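Cutting mat grid drifting out of square – quilting rulers vs mat lines

namholm_heather
Posts: 202
I've been cutting 40 mm strips for a log cabin top and my blocks are coming up short along one side. I line the fabric up with the printed grid on the mat, hold the ruler on the same lines and cut. Blade is new. Is the mat the problem, or my seam allowance?

wihongi715
Posts: 2102
Probably the mat. Printed grids aren't a measuring tool. Lay a steel rule along the longest printed line and check both ends, then do the other direction. Mine was out by a millimetre over the full width, and the error stacks up with every strip. 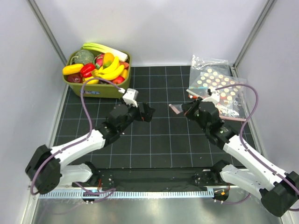
Once you've done both directions, measure the diagonals too. If they differ, the grid is skewed and no amount of careful lining up will fix it. Turn the mat over to the blank side and measure with the ruler only.

f_melis
I don't agree that the grid is useless. A decent mat stored flat holds its size well enough for strips. Heat is what ruins them – leave one in a car in January and it won't lie flat again. I'd look at the seam allowance first. Sew three strips together, press, and measure the centre one.

wihongi715
Pressing comes into it, sure, but she said one side only. A wide seam would show on every side of the block.

f_melis
Not if she's chain piecing and drifting toward the end of each seam. That gives a taper on one side.

namholm_heather
Checked both this evening. Diagonals differ by 2 mm. The centre strip is also a bit narrow at the far end, so I suppose you each get half. Which ruler are people using with the blank side?

ginevra.a
Skado 60 cm, the one with the lip. The colour of the markings is hard to see on dark fabric, otherwise fine.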